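About Wurnix

Hello, and thanks for stopping by! I'm the one who answers the phone, bakes the biscuits and runs most of the evening classes here at Wurnix, a small language school above the bakery in Baltau.
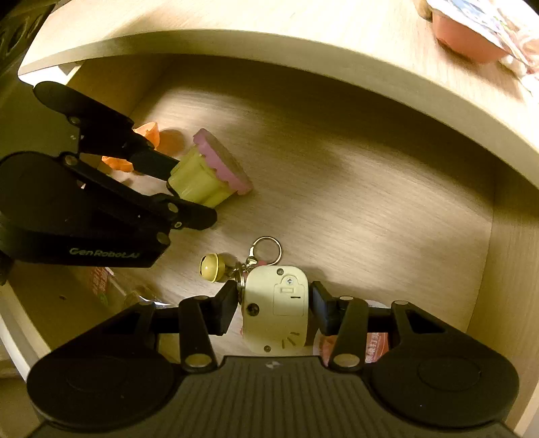
I started out teaching Italian to two neighbours at my kitchen table (they wanted to order dinner on holiday without pointing). They told their friends, the friends brought cousins, and by the next April I'd run out of chairs. We've now got 27 learners on the books and three rooms, one of which has a proper radiator!

Classes are small and pretty noisy. We do Italian, Portuguese and a beginners' Swahili group called Gachanja, and you'll be talking from the first evening, even if it's only to ask for the salt. Lessons last about 30 minutes for children and twice that for grown-ups.

There's no exam and no homework unless you ask for it – some people do, bless them. Fancy a go? Your first class is free, so ring the bell marked Bando, which is the old tenant's name, and come on up.

14 shares
2 comments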